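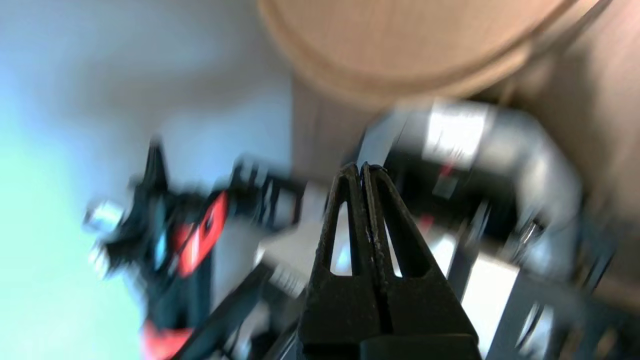

Home · Explore · Alerts · Profile

Zineb Zaki
December 14, 2022
1/ Sorting the corner with the round bedside table today. Remote lives on top, drawer is open so I can clear it out. Black runner down the side, felt pad under the front leg.

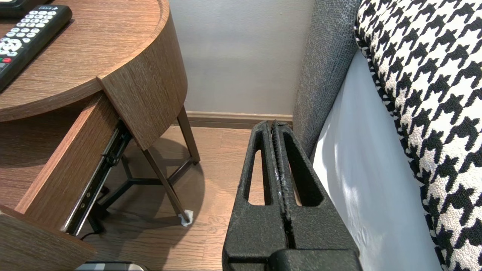

2/ The cables
Floor next. There's a thick coiled black one coming down by the wall plates, and a thin grey one with a bundle at the end. Meriem Hamdy says label both ends.

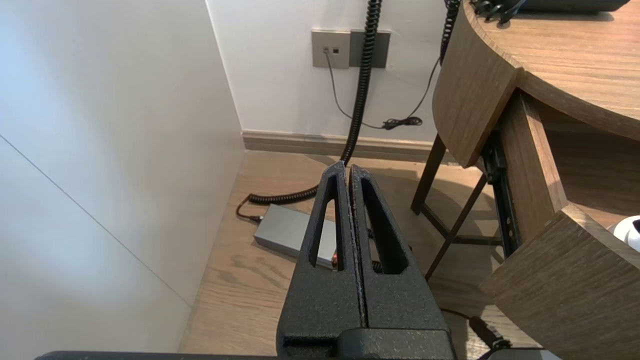 I've got tape and a pen, so I'll do that tonight and get the long ones up off the floor. Skirting board wants a wipe too.

60 likes · 6 replies · 901 views

More from Zineb Zaki
Shelves for the Renby flat
Moving out of Noststead in June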